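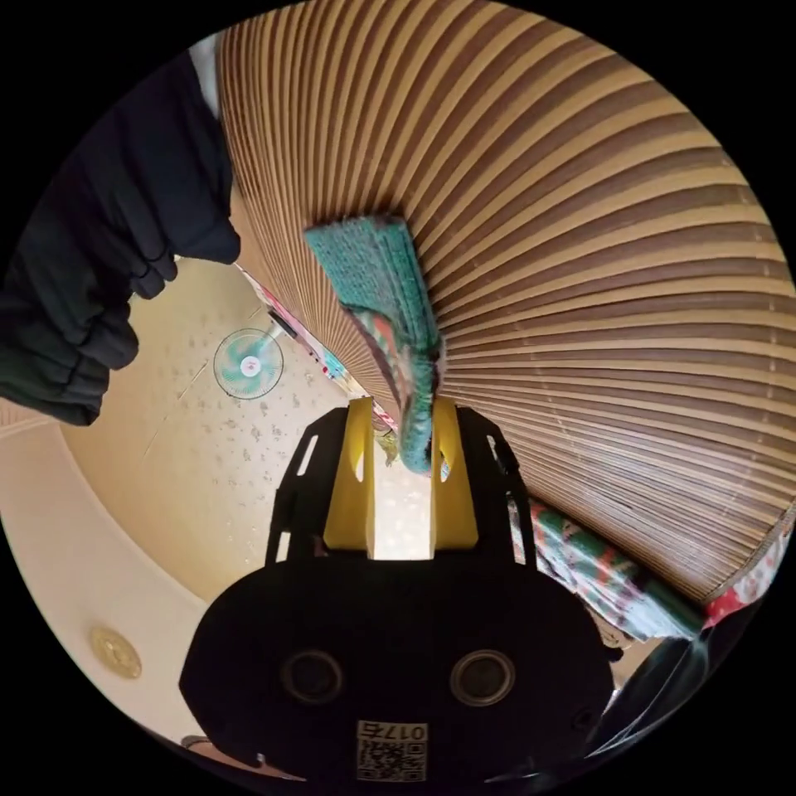 Home | Knowledge base | My tickets | Community | Log out

Ticket 1112: Briteo booking calendar shows wrong hour after clock change
Opened by: Margarida Brandão, Guesthouse Au
Assigned to: Ayuba Appiah
Status: Solved

Margarida Brandão wrote:
Good morning. I manage the bookings for a small guesthouse with a sauna in Starnitz. We use Briteo for the rooms and for the sauna hours. In the night to 2021-03-28 the clocks went one hour forward. In the morning all the sauna bookings that were made before this night moved one hour later in the calendar. A guest who booked for 17:00 now stands at 18:00. Bookings which I enter new today are at the correct hour.

What I already tried:
- logged out and logged in again
- other browser, same result
- looked at the calendar on my phone, same result
- checked that the computer clock is right (it is)

The rooms are not affected, but they have no hour, only the day. Two guests have received a reminder e-mail with the wrong hour and I had to call them. Please tell me if I should correct the bookings by hand. There are 66 of them until the end of June and I would prefer to wait if you can repair it.

Ayuba Appiah wrote:
Hello Margarida, thank you for the clear list. Please do not change the bookings by hand for now. If we correct them from our side later, the ones you have moved would be moved a second time. Could you open Settings, then Location, and write me exactly what stands in the field Time zone? There is a second field with the same name under Settings, Resources, Sauna. I need both.

Margarida Brandão wrote:
Under Location it says "Central European Time (automatic)". Under Sauna it says "UTC+1 (fixed)". I did not know about the second field. I think it was filled when we moved our data from the old program, because I never opened this page before.

Also I have switched off the reminder e-mails until this is clear. I hope this was right.

Ayuba Appiah wrote:
Switching off the reminders was right. The fixed zone explains most of it. The old bookings were imported with a fixed offset, and the calendar now shows them in summer time, so they appear one hour too late. New bookings take the zone from Location and stay correct.

Please do these steps in this order:
1. Settings, Export, "All bookings". Save the file on your computer.
2. Settings, Resources, Sauna, Time zone: choose "Same as location". Save.
3. Answer "No" when the program asks if it should convert existing bookings.
4. Write here when it is done. I will run the correction from our side.

Margarida Brandão wrote:
Steps 1 and 2 are done. At step 3 the question did not come. The page only said "Saved". The old bookings are still one hour too late. I did not touch anything more.

One thing I noticed: the export file has exactly 1000 lines, and this looks to me suspicious. We have certainly more bookings than this if the past years are counted.

Ayuba Appiah wrote:
You are correct, the export stops at 1000 lines if no date range is set. Please export again with the range from today until the end of June. The missing question in step 3 is no problem. It appears only for accounts with more than one location, I should have seen this.

Margarida Brandão wrote:
New export is saved, and all the future sauna bookings are in it. I compared the first page with my paper book. Every old booking is one hour late, the new ones match the book.

Ayuba Appiah wrote:
The correction has run now. Please reload the calendar and compare again before you switch the reminders on.

Margarida Brandão wrote:
I compared everything with the paper book. All hours are right except one booking, which was entered wrong by me and not by the program. Reminders are on again and I sent a test to my own address, it shows the correct hour. You may close the ticket. Many thanks for the patience.

Comments (3)

Pei-shan Kuo: Same problem with our tennis court in Ondau. Changing the zone to "Same as location" was not enough, support had to run the correction for us too.

Sólveig Holst: Is it safe to change this field before the clocks go back in autumn? All my bookings still look right.

Mei-kuen Chiang: @Sólveig I would make the export first and then ask in a ticket. With date range! Mine also stopped at 1000.

Contact support | Copyright Briteo | Back to top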